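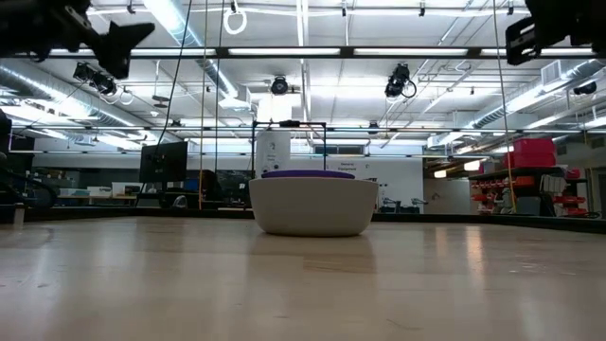
*White bowl with a purple disc on top, on the light wood table.*

# Fandier mobile editor: progress report, second quarter of the grant

Prepared for the Indside program office by the Fandier project lead. Covers April through June.

## Summary

The timeline rewrite is finished and in the beta. Export is faster on older phones but still fails on long projects with more than four audio tracks. The caption tool is five weeks behind plan. Spending is under budget, mostly due to an open position we have not filled. We are asking for one change to the schedule, described at the end.

## Timeline

The old timeline redrew every clip thumbnail whenever the user scrolled. On a phone with little memory this made the app close without warning, and it was the most common complaint in store reviews. The new one keeps a small cache of thumbnails and draws only what is on the screen, plus one screen's width on either side.

The beta went out in May to 213 testers. Crash reports tied to scrolling have stopped on Android. On iPhone we still get a few a week, all from projects that mix portrait and landscape clips. We have a test project that triggers it most of the time and expect a fix in July.

Pinch zoom now works down to single frames. Testers asked for a way to jump back to the full view, so we added a double tap on the ruler. A few of them found it by accident and reported it as a bug, and the help text has been changed.

Snapping was rewritten twice. The first version snapped to everything, including markers on hidden tracks. The second snaps to clip edges and visible markers only, and can be turned off from the track menu.

## Export

The Tam encoder module replaced our own code in April. A three-minute project at 1080p that used to take 87 seconds on our slowest test phone now takes 52. On newer phones the gain is small.

Two problems remain:

- Projects longer than 30 minutes with more than four audio tracks stop partway through export. The file is saved but has no sound after the point of failure. We think this is a buffer limit in how we pass audio to Tam, and a longer buffer is in testing.
- Slow-motion clips exported at a lower frame rate than the source can stutter at the cut. This was also present in the old encoder, and we had hoped the change would fix it.

4K export is available behind a settings switch. We do not plan to turn it on by default this year. Most of the phones in the beta group run hot enough to slow down before a 4K export finishes.

## Captions

This is the part of the project that is behind. The plan called for a working caption editor by the end of May. We have the text layer, font choices, and timing handles. We do not have import and export of caption files, or right-to-left text.

The delay has two causes. The position for a second interface developer has been open since February. We made an offer in April and it was declined. The timeline rewrite also took three weeks longer than planned, and the same person was assigned to both.

Right-to-left text is harder than we estimated. The text layer handles it correctly when the caption is still, but animated captions come in letter by letter in the wrong order. We have set animation aside for those languages in the first release and would rather ship plain captions that read correctly.

## User testing

The Bostov community media center hosted two sessions in May and one in June. People were given a folder of clips and asked to make a one-minute video with a title and music.

Everyone in the June group finished. In the first May session several people did not, and the cause was nearly always the music step: the volume control sat under a menu called "Levels," and people did not look there. It is now a speaker icon on the audio clip itself.

Other notes from the sessions:

- Undo is used far more than we expected, often ten or more times in a row. The history limit has been raised.
- People expect reverse to apply to the sound as well as the picture. At the moment it mutes the clip. This is on the list for the next release.
- Older participants asked for larger trim handles. We added a setting, and may make the larger size the default.

## Budget

Salaries are below plan because of the open position. Test devices are slightly over – we replaced two phones with failed batteries. Everything else is within the approved amounts. The full table was sent separately on Friday.

## Next quarter

- Fix the mixed-orientation crash on iPhone
- Finish the audio buffer change and test it on long projects
- Caption file import and export
- Sound on reversed clips
- One more session at Bostov, with the caption editor included

## Requested change

We ask that the caption milestone be moved from the end of May to the end of August, and that part of the unspent salary money be used for a contract developer for 30 working days. The total grant amount would stay the same. If this is not approved, we will keep the current staffing and the caption release will likely slip into October.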